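I pack jewellery orders for a living, or I did, and now I mostly mind the thing that packs them. I've been at Faltstead for 9 years, and when Escobar (that's what we call the new line, after the firm that sold it to us) came in last January everyone asked me the same question at parties: has it taken your job yet? Well, no. But it's taken the nice part of it, and I don't think we talk about that enough.

The machine does the boxes — same size, same weight, all day long — and it's brilliant at them, I'll give it that. On its best shift it got through 1,789. My wrists are better than they've been in years! What's gone is the chatting. Zuweira Ofori and I used to stand side by side and put the world to rights over the tape gun, and now she's at one end watching a screen and I'm at the other watching a different one. We get 60 minutes together at lunch and we're both too tired from staring to say much.

Management would call that a fair swap. I'd want to be asked first, and I'd want the odd jobs shared out fairly, as they're the only bit left that needs a person to think. 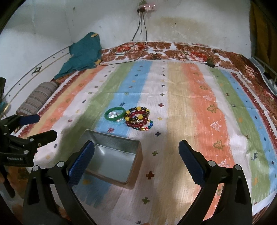 Beaded stuff is where I'd slow the whole business down. A box has corners and stays put, but a bracelet flops, and it'll slide over its neighbour the minute you look away. Take a green bangle tilted on top of a light blue beaded bracelet, with dark red beads coiled up close by and an empty tin waiting next to them: I'd know which to lift first without thinking, and I'd like my wages to say so before anyone teaches a pair of grippers to do the same.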